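Clollham open day, 6 April 2019

I nearly skipped the robotics club's open day because of the parking (bring quarters, people), but I'm so glad I went! The club meets upstairs in the old Drirneck building, and there were easily more kids than chairs when I got there.

Danuta Urbańczyk runs the student side of things. She walked me past the snack table and straight to the two-arm project, which the older kids have been at since August. Their job for this term is a pencil case. Get both arms to it, get hold of the lid, close it, and leave the pens where they are. I said that sounded easy and got a very patient look from a fourteen-year-old.

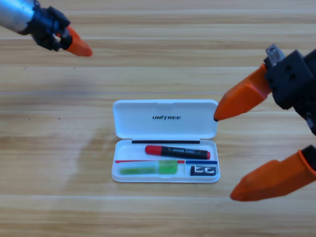

Orange fingers on both sides, and the case open between them.

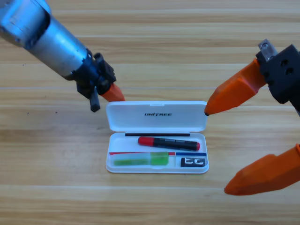

They practice by driving the arms by hand first and saving every run. The goal is 200 saved runs before they let the computer have a go, and they had 60 when I visited. Each one gets 30 seconds on the clock, and then somebody yells "reset!" and everyone groans. I got a turn. I was terrible! My left arm wandered off toward the wall while I was busy staring at the right one, and a girl named Nassar (last name, they all go by last names up there) had to talk me back in.

Downstairs was the Luditach league display, mostly wheeled robots pushing foam blocks around. Fun, but loud, and I'd already lost my heart to the arms. I did buy raffle ticket 1688 on the way out and won nothing.

Coffee was a dollar and pretty good. If you're taking little ones, go before lunch, the stairs get crowded after that.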